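Sorting Out the Vanity Corner

Hi again! I finally got to the corner I'd been promising you since August. If you've followed my apartment posts you know the black table was where every lip balm and hair tie in the place went to retire. Xuân Diệp came over Saturday morning with coffee and strong opinions, and we went through all of it, one desktop organizer and a pile of little yellow labels later. 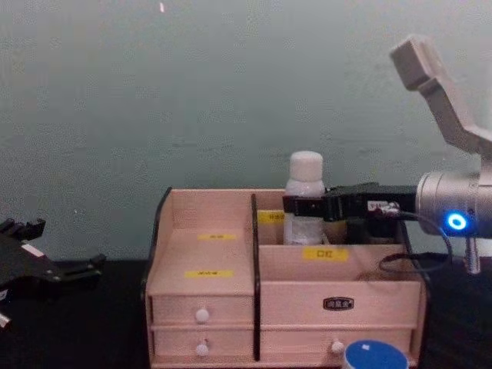 The labels were Xuân's idea. I'm a "throw it in and close the drawer" person, and she is very much the other kind. She insisted on Chinese for the lipstick spot (口红) since we're both taking the evening class at Rungate and I can never remember my vocabulary unless it's staring at me while I get ready. So far I know my makeup words cold and still can't order lunch, but it's a start!

We looked at a few organizers before this one. My cousin Cường Châu swears by the acrylic kind, and there was a metal one at Grekberg that I almost bought, but I wanted wood. I love that pinkish-beige color, and the drawers with the round white knobs sold me. Tài Đặng, who helped me carry the table up 2 flights of stairs last year and has never let me forget it, was relieved to hear this thing fits under one arm.

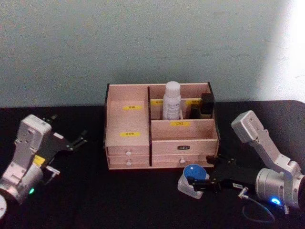

Tall stuff goes up in the back, and that's been the biggest change for me. Bottles used to fall over every time I reached past them. I keep the drawers for small things like bobby pins, sample packets and the earrings I'm always hunting for at 7:30 in the morning. The whole sort took us 30 minutes, plus a long break to argue over whether three nearly identical brown eyeliners count as duplicates (they don't).

Next up is the bathroom shelf, which is a whole other story. Daryna Polishchuk has offered to lend me her label maker, so if you have tips for keeping labels stuck on in a steamy room, leave me a comment!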